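Last updated: Saturday, 6.40 pm

"They had the van, so they thought they had the man"

Parviz Golestani still parks his van behind the house, where it cannot be seen from the road. It is a white van with no lettering on it, and in October this was enough to make him a suspect in half of Nallia.

It began with a message in a neighbourhood group on the Fundell side of the town. Someone wrote that a man in a white van was looking into gardens and that tools had disappeared. By the evening the message had a registration number, and the number was his.

"I was delivering floor tiles for Mühlbauer," he says. "I stop, I look for the house number, I drive on. If you look for a house number, you look into gardens. I don't know how to do it otherwise."

He learned about it from his daughter, who saw his van on her telephone during supper. When he went out the next morning, two of his tyres were cut. On the third day three men stood in front of the van at the Tamis bridge and did not let him pass. One of them opened the driver's door and pulled him by the jacket. He fell on his shoulder, and it hurts him still when he lifts something above his head.

"I knew one of them. I had carried tiles into his mother's kitchen. I said his name to him and he looked at the ground, but he did not go away."

A bus driver stopped and called the police, who came quickly. Golestani speaks well of the two officers. They brought him home and returned for his van. About what followed he is less satisfied. The police wrote in the same group that he was not wanted for anything, but this was read by few people, and it was soon pushed up the screen by other things, among them a lost cat.

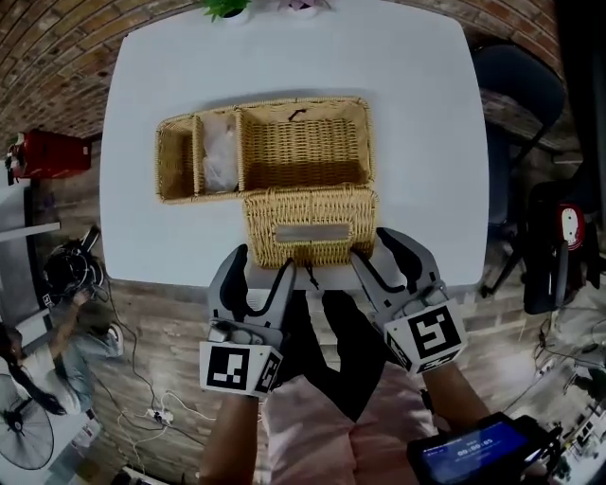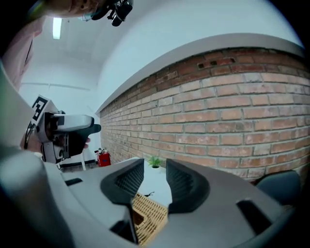
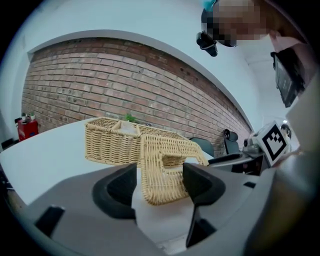 Wickerwork. The basket in the first picture has compartments and an open lid.

The person who counted the messages is Roya Shahbazi, a solicitor, who represents him against the man who opened the door. She printed the whole conversation and keeps it in a folder on her desk. There are 1,558 messages, and almost all of them were written before the police made their statement.

"I read every one," Shahbazi tells me. "Most people are not angry in them. They ask if it is true, they send it to a sister, they write 'be careful'. It is very polite, for long stretches. Then a person asks where he lives and another person answers."

I ask her if the people who only passed the message on should also be held responsible. She thinks for some time.

"In law it is difficult. I would like to have from them a letter, nothing more. We have received one so far. It was a good letter."

The tools, by the way, were never reported as stolen. Golestani heard that a part of them was later found in a shed, but he could not tell me whose.

He has gone back to work. Mühlbauer offered to put the name of the firm on the van and he accepted this at first, then he asked them to wait. It seemed to him that he would be agreeing to something. He wants to hear first what the court says about the man from the bridge.

His wife brings tea and asks if we are still talking about it. We are, he says, and he moves his papers so that she can put down the glasses.

Comments

tiler_dan: Parviz did our bathroom delivery twice, always on time and always friendly. I was in that group and wrote nothing, and I am sorry for it.

Marisol K.: Why is the group still open? The same people are running it.

northbank: There WERE tools missing in our street, whatever was in that shed. No excuse for what happened at the bridge though.

Marisol K.: @northbank did you report it?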